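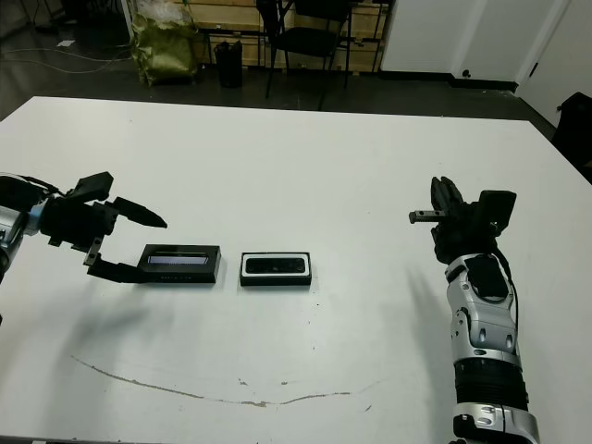 Long curved brown mark on a white table top, will it come off?

Asked 2025-10-03 in Furniture and Surfaces
955 views, 2 answers

We have a white rectangular table, matte finish, and there is a thin brownish line curving across the lower half of it. I can't tell if it is a stain or a scratch that picked up dirt. The rest of the top is a bit scuffed but I can live with that.

What I have tried so far: dish soap and warm water, then a paste of baking soda left on for 12 minutes. The line looks the same to me, maybe a little lighter at one end. I ran a fingernail over it and in some spots I think I feel an edge and in other spots I don't.

The table is a Korkis, bought second hand, so no paperwork. I don't know what the top is made of or what the coating is. I would like to keep the matte look. My neighbor says to sand it and repaint the whole thing, which seems like a lot for one line.

Is there something stronger I can use that won't leave a shiny patch?

Sem Vermeulen

2 Answers

Answer 1 (accepted)

Work out first which one you have, because you may have both. Put a drop of rubbing alcohol on a white cotton cloth and dab one inch of the line. Try it on the underside or a back corner before that, since some paints soften with alcohol. If brown comes off on the cloth, it is at least partly a stain and you should keep going with the same thing, a short piece at a time, with a clean part of the cloth each time.

If nothing comes off, try a damp melamine sponge. Go very lightly. These sponges are a fine abrasive and on a matte surface they will polish it, and that is how people end up with the shiny patch you mention. Do five or six strokes, wipe, let it dry and look at it from the side with a lamp on. Stop if the sheen has changed.

What is left after that is scratch. Cleaning won't fill it. For a narrow line I use a white furniture touch-up pen, matte if you can find one. Clovberg sells one in a plain white and a warm white. Test both somewhere hidden, as white is hard to match. Draw along the line, wait a few seconds, and wipe across it with a dry cloth so the color stays down in the groove and not on either side. Let it dry overnight and do it again if needed.

I wouldn't sand unless the pen looks bad. If you do end up there, use 2000 grit, wet, with a flat block, and expect to have to go over the whole top to get an even look.

Don't use bleach. It can yellow some white coatings and it won't do anything for a scratch.

Comment from Sem Vermeulen: Thanks. Some brown did come off with the alcohol, in the middle part mostly. Ordered the pen in both whites.

Comment: How long does the pen last on a table that gets used every day?

Comment: Mine has been fine since last December but it's a side table.

Answer 2

toothpaste works, the plain white kind not gel. I had the same thing on my Plivirwood desk and it came right out. if not just put a table runner over it

Comment: Toothpaste is abrasive too, so same warning about shiny spots.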